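FOR IMMEDIATE RELEASE

Konow Adds Shared Waitlists to Prutirix, Its Booking Software for Small Service Businesses

7 June 2022 - Konow, the company behind the Prutirix appointment book, is very happy to announce that shared waitlists are now part of every Prutirix account. Salons, groomers, home cleaners, massage studios and anyone else who lives by the calendar can start using them today, at no extra charge and with nothing new to install.

If you have ever worked the front desk of a busy shop, you know how the old way goes. A regular calls hoping for an afternoon slot, the afternoon is full, and her name goes on a sticky note next to the phone. Then a cancellation comes in while the phone is ringing and somebody is waiting to pay, and by the time anyone remembers the sticky note, the open hour has come and gone. We have heard this story (in many versions, some of them quite funny) from the owners who use our software, and it has been at the top of their wish list for a long while.

With shared waitlists, a client who can't find the time she wants can add herself to the list from your booking page, or your staff can add her in a couple of taps. She picks the service, the days that suit her and, if she has a favorite, the team member she would like to see. When a matching appointment opens up, Prutirix sends her a text or an email with a link to claim it. The first client to accept gets the spot, the calendar updates itself, and everyone else stays on the list for next time.

"We started sketching this back in December, and the first sketch was far too complicated," said Chinyere Ojo, head of product at Konow. "We had rules on top of rules. Then we spent time with the people who answer the phones, and they kept telling us that they wanted one list everybody on the team could see, so we threw most of the sketch away and built that!"

The word "shared" matters a great deal to businesses with more than one chair or more than one location. A waitlist can be kept for a single team member, for the whole shop, or across 2 or more locations under the same account. Owners decide who on the staff can see each list and who can change it.

Roughly 100 businesses tried the feature during the test period, and between them they filled 3,840 canceled appointments from their waitlists. Among the testers was Urrego, a family-run salon and day spa, where Cristian Londoño looks after the schedule for both the hair and the skin care side.

"I used to keep two notebooks, and my handwriting is not something I would wish on a coworker," said Londoño. "Now when I'm off, whoever is covering for me can see who is waiting and what for. Our clients like it too. They feel like we remembered them."

Setting up a waitlist takes a few minutes. Open Settings, choose Booking Page, and switch on Waitlist. From there you can choose which services it applies to, how much notice a client should get before an opening, and what the message says. We have written a friendly standard message to get you going, but please do change it so that it sounds like you. Clients can take themselves off the list at any time from the same link.

Accounts can hold up to 4,000 waitlist entries, and old entries can be cleared by hand or set to expire on their own. For businesses that take deposits, the link will ask for the deposit before the spot is confirmed, using the settings you already have in place.

Customers moving over from Stivari, our earlier desktop calendar, will find the waitlist under the Clients tab once their records have been brought across. Rigoberto Mosquera and his support team are glad to help with the move, and they have put together a short guide that walks you through it with screenshots.

"A lot of our Stivari customers have been with us since the very beginning, and we want them to feel at home," said Mosquera. "If you get stuck, write to us. We answer every message, and we like hearing how your shop is doing."
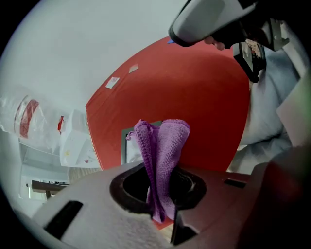 Along with waitlists, this release brings a small improvement to supply lists, which let you attach the things a job calls for to the appointment itself. Each item now has room for a plain description, so a new hire can find the right one without asking. Brayan Escobar, who wrote that part of the software, suggests being generous with the wording: "microfiber cloth" may not help much if you own a drawer of them, while "purple microfiber cloth, fuzzy, with a narrow hemmed edge" will get the right one into the kit. Supply lists are found at the bottom of every service page, and lists you have already made will carry over just as they are. Press questions may be sent to Heriberto Carhuamaca in the Konow communications office.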